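Hiyori Wada
Thread: what changed on our packing floor after the arms came in. Long one, get a coffee.

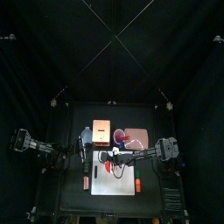 One of our practice cells at Wukine, both arms over the table, white board up front.

2/ I've been a packer at Wukine for most of my working life, and since January I've split my day between the line and these practice cells. People keep asking me what it's like, so I thought I'd write it down while it's still fresh.

3/ The Estora line used to put 3000 mixed parcels through on a good day, all by hand. The arms take the repeat orders now, and 2000 odd-shaped ones still come to us. Those are the awkward ones — bottles, bowls, anything with a cord on it — and they're slower and harder on your patience.

4/ What I miss is the easy stuff! You could chat through a run of plain boxes. Now every order wants your full attention, and by the afternoon my head is tired instead of my shoulders. (My shoulders are very grateful, I should say.)

5/ The practice cells are where we lay out small things for the arms to work with. A bottle next to a box, a few colored blocks, a marker on the board. Cables are my personal enemy. One loop of wire and I'm there till lunch.

6/ There are 4 of us trained on the cells so far, and 2 more are coming over from the Berrada building. Same hourly rate as packing, which I've raised with my manager and will keep raising, kindly and often.

7/ If your place is getting something like this, ask early who gets trained and what it pays. We asked late. Ondomow, the site up the road, had it in writing before anything was bolted down, and they're having a much calmer year than we are.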